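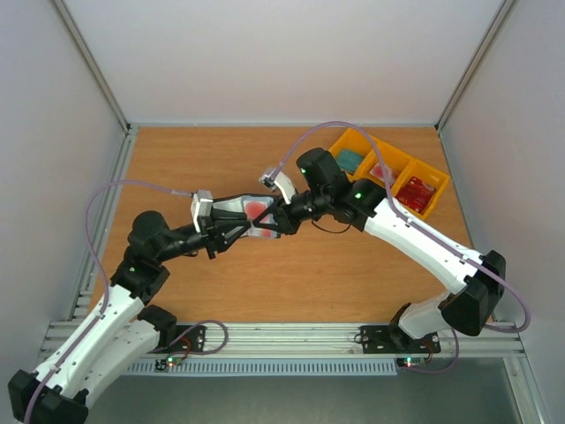
Library > Manipulation Systems > Part II > Chapter 6

6 Comparing End Effectors on a Two-Arm Cell

6.1 Scope of the chapter

Chapter 5 treated the arm as a positioning device and left the tool flange empty. The present chapter adds the end effector and asks how two candidates should be compared when they share a cell, a controller and a set of workpieces. The layout at the head of the chapter is used throughout: two arms mounted to a common aluminum rail along the front of a wooden work surface, with a three-compartment yellow bin toward the right. The grippers are of different form. On the left is an angular, multi-fingered mechanism, shown with a translucent, red-spotted object wedged among its fingers. On the right is a gripper with a short white finger directed at the same object.

The numerical results come from the Garnar trials, planned by Ditte Bach and carried out under her direction in March. The series comprised 1,072 grasp attempts, of which 121 were excluded for controller faults unrelated to the gripper. The treatment of excluded attempts is taken up in Section 6.4 – it has a larger effect on the ranking than the choice of metric.

6.2 What is held constant

A gripper is never tested alone. A recorded failure may originate in the fingers, the wrist, the cable, the controller or the planner, and the test log must allow these to be separated. The following are fixed before the first attempt and are not adjusted during a series:

(a) approach speed and final approach direction
(b) controller gains, including those of the wrist joints
(c) initial pose of the workpiece, within the stated tolerance
(d) cable routing between the gripper and the base

Item (d) is commonly omitted. The cables in the opening figure run along both arms and form wide loops. A loop of this kind applies a small torque at the wrist that varies with pose, and a change in routing between series can be mistaken for a difference in grip. Hallgrímsson's correction, derived in Section 6.5, estimates this torque from an unloaded sweep of 40 poses.

6.3 Grasp, hold and transfer

Three outcomes are scored separately. A grasp is complete when the workpiece is clear of its support. A hold is complete when it has remained in the fingers for 20 seconds without measurable slip. A transfer is complete when the receiving gripper carries the full load and the giving gripper has opened. A high grasp score does not imply a high transfer score. Fingers that enclose the workpiece leave little free surface for the second gripper, and the geometry that favours the hold can obstruct the transfer.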